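Dralteo Packing Support – Bench Arm Cell Inspection
Date: 21 September 2024
Checked by: Sunita Thakur
Line contact: Vilgot Lindqvist

1. Stop button within reach of the operator
OK. Moved to the left side in September at the operators' request.

2. Floor clear, no trip hazards
OK.

3. Operator sign-off sheet
Needs action. Bence Balogh and Zohreh Bagheri have signed. Yasaman Rashti moved over from hand sorting and still needs her 4 hours with Vilgot before she runs the cell alone.

4. Cables and connectors
Needs action. Cables loop out on both sides of the arm, and the red, orange and brown wires run down from the plug on the left. Tie them back and keep hands out while the red LED on the board is lit.
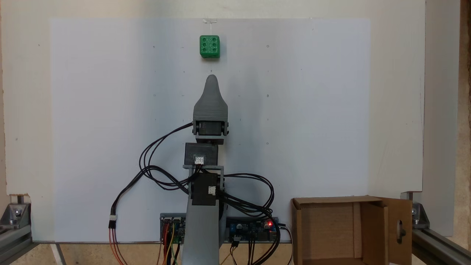 5. Target and backing board
OK. Green cube hung on thread and taped at the top edge of the board. Replace the tape at each shift change.

6. Brackets and bolts on the rails
Check tightness monthly. Log under job 2712.

7. Workload and breaks
Comment from Zohreh: less lifting than before, but more standing and watching. Her eyes get tired after almost 400 cycles. Asked for a stool and a swap with the label bench halfway through the shift. Stool ordered – swap to be agreed with Vilgot.

8. Who to call when the arm stops
Needs action. Operators have been resetting it themselves. Until the new card is posted, press stop and call Vilgot.

Open items: 3, 4, 7, 8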